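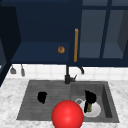

TULTBY, 2020-06-19 – Water customers in Tultby will pay a new flat fee starting in July.

The town council approved the change after two public hearings. It covers 1,536 household accounts served by the Bitidari pumping station. Homes using up to 3,000 gallons a month will be billed at the flat rate, and use above that will be charged for each additional 500 gallons.

The money will go toward replacing the main under Chong Street, which broke twice over the winter and left kitchens on the east side without water.

Bills will still be mailed by Kanetti Utility Services. Customers who pay online do not need to make any changes to their accounts.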